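3.2 The open door as a household state

Of the appliances in our study, the washing machine gave us the most trouble, and the trouble began with a question we had not thought to ask: when is a washing machine in use? Our coding sheet, drafted in January with great confidence, allowed for "running" and "not running." It took one home to ruin this. A machine that is not running may be full, waiting, airing, forgotten, or the subject of a disagreement between adults. The first version of the sheet put all of these in one box, and the box was soon the fullest on the page.

We therefore added a code for the door. The 55 households in the Flerkgate sample were asked where the door of the machine stands between loads and who, if anyone, is responsible for its standing there. The second half of the question produced longer answers than the first. Several people had never considered the matter until we raised it, and then considered it at length, with the tape running.
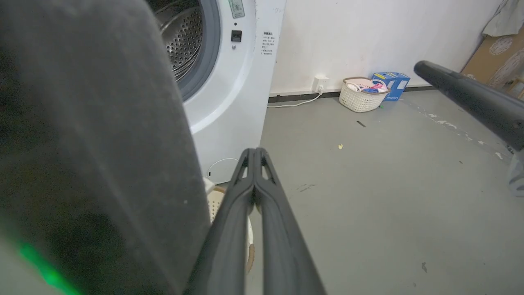 Siiri Laaksonen

The second thing we added was what we call the near floor, meaning the patch of ground in front of and beside the machine that can be reached without taking a step. Manufacturers' drawings leave it blank. Households do not. Cables come to rest there, and so do containers, which may hold clean laundry, dirty laundry, or something with no connection to laundry at all. In the setting documented for this section, a thin white cable lies in a loop against the foot of the machine, and a round white woven container with a tan rim is tucked in close by. Neither would appear in a floor plan, yet both are just the sort of thing a person carrying an armful of wet towels has to know about in advance, the towels being in the way of finding out.

Egilsson, whose earlier work in Drurach we follow on most points, treats the near floor as storage. We part company here. Storage suggests that somebody decided something. Our participants mostly described objects that had been put down "for now," a unit of time we made no attempt to standardize.

The door itself turned out to need more room than people gave it credit for. A round door that swings to the side takes over a piece of floor that was free a moment earlier, and whatever is already standing there must move or be loomed over. In Figure 3 the door has been swung fully open to the left, and a power strip on the gray floor can be seen through the glass. We coded this as "open, floor shared." The drum is empty, so the door could also be coded as "between loads," although we concede that an empty drum says nothing of how long it has been empty or what is expected of it next.

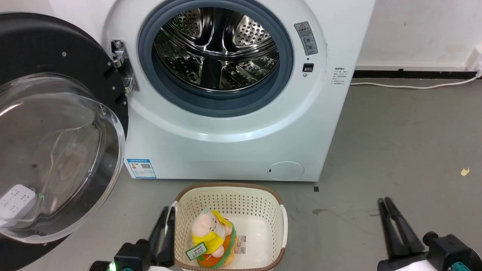

Figure 3. Front-loading machine with door fully open and drum empty; warning label and latch slot to the right of the gasket.

One further point concerns labels. Front panels carry instructions and warnings, placed where a person loading the drum could hardly miss them. Asked what the labels on their own machine said, participants were glad to tell us, and when we went and checked together they were glad to be corrected. The Woltora pilot had prepared us for this. I had prepared myself less well, having described my own machine's label to colleagues in some detail before going home and reading it.

For the analysis in Section 4, door position and near floor are kept as separate codes. Merging them would have made a tidier table, but it would also have hidden the households in which the door stays shut simply for want of anywhere to open it.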